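Flurnex
6/12/25

1/ Notes from the teleop work on the kitchen counter task. Mostly for people who asked why our demonstration set got smaller between releases. Short posts, one point each.

2/ Setup: single arm, parallel gripper, base at the front of the counter. The operator drives it by remote control from a leader arm with the same joint layout. We also record some demos by hand-guiding the arm directly. Both go into the same log format, with a flag for which is which.

3/ The log has joint positions, gripper opening, operator input and camera streams. The leader and follower are stored separately. If you only keep the follower, you lose the difference between what the operator asked for and what the arm did, and in contact that difference is most of the signal.

4/ Total collected for the drawer task: 3,311 demos. Usable after review: fewer than I'd like. The main reasons for rejection are a re-grasp halfway through, a stall of more than 2 seconds, and the operator's shoulder in the overhead view.

5/ Stalls deserve a post of their own. A person pausing to think looks identical to a person deliberately holding position. The policy learns both as "stop near the drawer". We trimmed pauses automatically in January and made it worse, as the trimmer also cut the settle time before the gripper closed. It's manual now.

6/ Drawer demos are done with the counter stocked. The toaster, canisters and utensil crock stay along for the ride, and there are snacks and small bottles in the storage box. Policies trained on a bare counter did fine on a bare counter and poorly everywhere else. 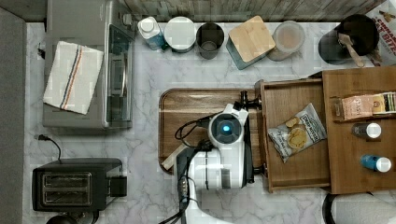
7/ Grasp on the drawer front. Operators are told to close on the front and pull along the slide axis only. Any sideways load racks the drawer and it binds. With hand-guiding you feel this straight away and correct for it. By remote control you don't, unless the leader has force feedback. Ours doesn't.

8/ So the hand-guided demos have cleaner pulls. They also have a person standing in the workspace with hands on the links, and the cameras see that. We tried replaying the hand-guided trajectories with nobody in view and recording the video on the second pass. Works if everything is put back to its start pose. Snack packets don't go back to their start pose.

9/ Current split: remote control for anything involving approach and vision, hand-guided replay for 200 drawer pulls used to tune the low-level controller. Keeping those two jobs apart fixed more than any change to the network.

10/ Operator variation. The Nalden bench and the Windton bench ran the same written protocol and produced visibly different data. Windton operators open the drawer fully every time. Nalden operators stop once there's room to reach in. Neither is wrong, but the mixed policy would sometimes pause partway and then carry on. The protocol now gives a target opening and a mark on the slide.

11/ New operators do 50 practice runs that are never used for training. Their early runs are full of small wrist corrections that have nothing to do with the task. I haven't found a filter that removes these without also removing the real corrections made after a slip.

12/ Do keep failures, though. Label them and store them separately. We use ours to train the check that decides whether the drawer is open before the arm reaches in. I threw out the first batch and regret it.

13/ Leader arm latency: measure it on the day, with the cameras running. Ours changed when we moved a camera to a different USB controller. The colour stream was fine and the joint log was late, so every demo from that session showed the gripper closing before it had been told to.

14/ Labelling is done in Pacheco, our in-house review tool. It plays the leader and follower traces against the video and lets you mark segments. It's not public. The file format is, and I'll post the spec once the field names stop changing.

15/ Next up is lifting items out of the open drawer. Chip bags are the hard one: the grip force that holds the bag is close to the force that crushes what's in it, and the operator can't feel either. Probably the point where we pay for force feedback on the leader – quotes are in, and they're not cheap.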